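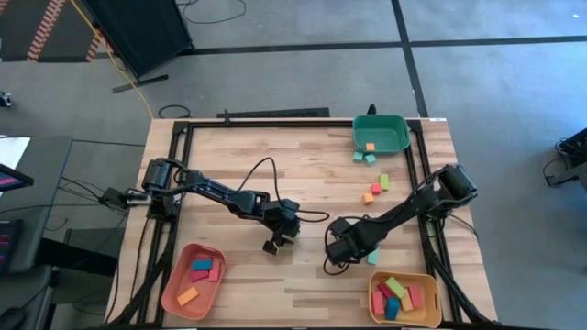

27. Juni

Eigentlich wollte ich gestern früh ins Bett. Dann habe ich gesehen, dass »Skerkum« jetzt komplett im Streaming liegt, alle 94 Folgen, mit japanischem Ton und deutschen Untertiteln, und damit war der Abend gelaufen (und der halbe Vormittag auch, aber dazu schweige ich lieber).

Wer die Serie nicht kennt: Es geht um eine Kartografin, die eine Insel vermessen soll, deren Küste sich jede Nacht ein Stück verschiebt. Klingt trocken, ist aber unfassbar spannend! Ich hatte damals im März mit den DVDs angefangen, die Box von Dedton, wo nach dem ersten Teil einfach Schluss war, weil der zweite nie auf Deutsch kam. Seitdem hing ich mitten im Leuchtturm-Bogen fest.

Die Untertitel sind zum Glück neu gemacht. In der alten Fassung haben die Hafenarbeiter alle geredet wie beim Notar, jetzt fluchen sie endlich. Nur die Liedtexte im Vorspann fehlen weiterhin – schade, gerade der zweite ist so schön. Und wer auch immer entschieden hat, dass der Abspann nach drei Sekunden zu einem winzigen Kästchen schrumpft: bitte lassen. Bei Folge 31 kommt danach noch was!

Die Synchro habe ich auch kurz probiert. Die Kartografin ist super besetzt, ihr kleiner Bruder klingt für mich leider wie Mitte vierzig. Also zurück zum Originalton.

Was mich ein bisschen nervt, ist die Sortierung. Die Serie ist in »Staffeln« zerhackt, die es so nie gab, und der Film »Jolville« steht ganz woanders im Katalog, obwohl er zwischen Folge 60 und 61 gehört. Guckt den bitte auch da! Wer ihn auslässt, sitzt bei 61 vor einem Schiff, das vorher nicht existiert hat, und wundert sich.

Den Manga habe ich übrigens auch noch vor mir, ungefähr 765 Kapitel, und ein Ende ist nicht in Sicht. Die ersten 2 Bände liegen seit Wochen auf dem Nachttisch und sind gezeichnet, als hätte jemand sehr viel Kaffee gehabt. Ich mag's.

Heute Abend geht es bei Folge 12 weiter. Falls jemand von euch schon durch ist: keine Spoiler zum Leuchtturm in die Kommentare, alles davor gern. Und sagt mir, ob ich die Strandfolge überspringen darf.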